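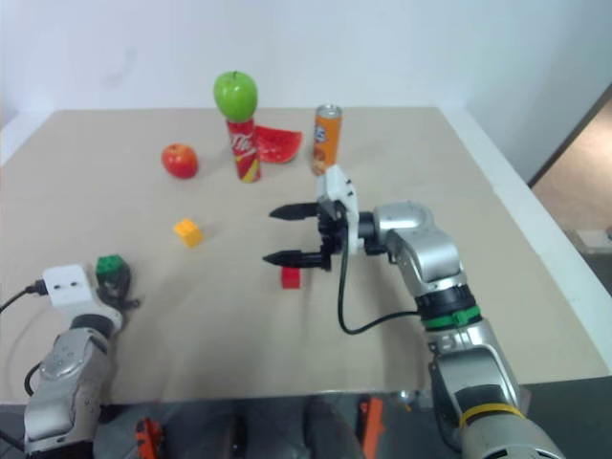 According to the senior technician at Flalthorpe, the arms themselves are seldom the problem. Look at the cables first, then the fingers, then the table, and leave the software alone until all 3 have been checked.

That order is taped inside the cabinet door of the two-arm cell the company calls Clitus. The cell practices one kind of job, picking up small objects and putting them down somewhere else, and it does so 1,000 times between full services. By February it had been through 558 pickups on its current set of fingers, and the log showed a slow drift to the left. A new set went on that afternoon.

Changing fingers is a short job. Power comes off, the old pair is unscrewed, the new pair goes on, and the gripper is opened and closed by hand to feel for grit. Then the zero position has to be taught again. Skip that and the arm will close a little to one side of whatever it is reaching for — close enough to look right from across the room.

The fingers come from Brandby, which also supplies the screws. Kobzar, the firm that built the cell, wanted the screws marked with paint so that a loose one could be spotted early. Flalthorpe tried it for a while and went back to a torque wrench.
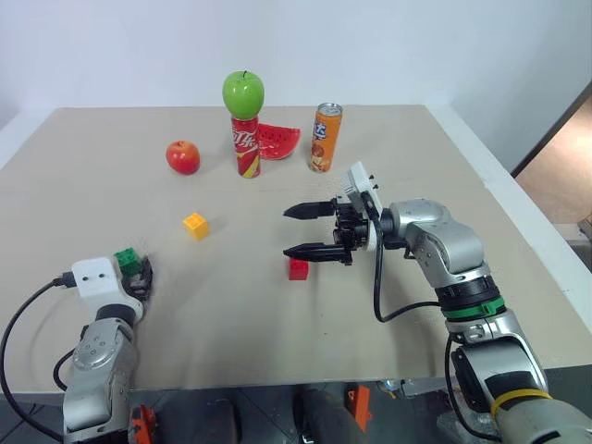 Cable wear is harder to catch. A cable that is too short pulls at its plug when the wrist turns, and one that is too long can snag on the edge of the table. The technicians run each arm slowly through its reach and watch the slack the whole way. On the right arm the cable drops from the gripper in a curve along the underside, and that curve is what they look at when the fingers are down low, as they are over the red cube. The left one is checked with a block in its grip, as the hand sits differently when closed.

Last comes the table. It is wiped down, and the technicians press on each corner to see whether anything rocks. Then the cell runs 80 slow pickups with someone standing at the stop button. If the log is clean, the speed goes back up and the count starts again from zero.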